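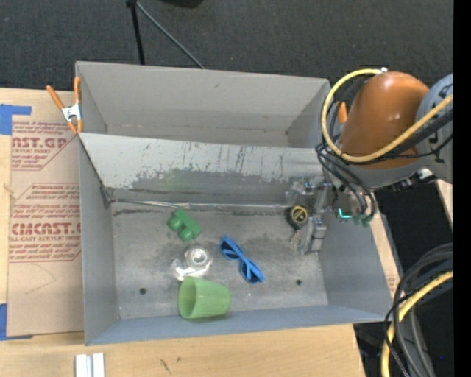
How a Baseball Inning Works

A baseball game is split into parts called innings. A full game has 9 innings. Each inning has two halves, called the top and the bottom. The visiting team bats in the top half. The home team bats in the bottom half.

What ends a half?

A half ends when the team in the field gets 3 outs. The teams then trade places. Two halves make 6 outs, and that is one full inning.

Ways to make an out

A strikeout happens when the batter gets three strikes. A strike is a pitch the batter swings at and misses, or a good pitch the batter does not swing at. A foul ball also counts as a strike, but usually not as the third one.

A fly out happens when a fielder catches a batted ball before it touches the ground.

A force out happens when a fielder holding the ball touches a base before a runner who has to go there. Most ground balls to the shortstop end this way - the throw goes to first base and the batter is out.

A tag out happens when a fielder touches a runner with the ball while the runner is off the base.

How runs count

A run scores when a runner touches first, second, third and home, in that order. If the third out is a force out, no run counts on that play, even if the runner reached home first.

Extra innings

If the score is tied after the last inning, the teams usually play another one. In the Tostley youth league, games stop after 6 innings, and a tie stays a tie.

Word list

Inning - one turn at bat for each team.
Shortstop - the fielder between second and third base.

Written by Tolera Ambaye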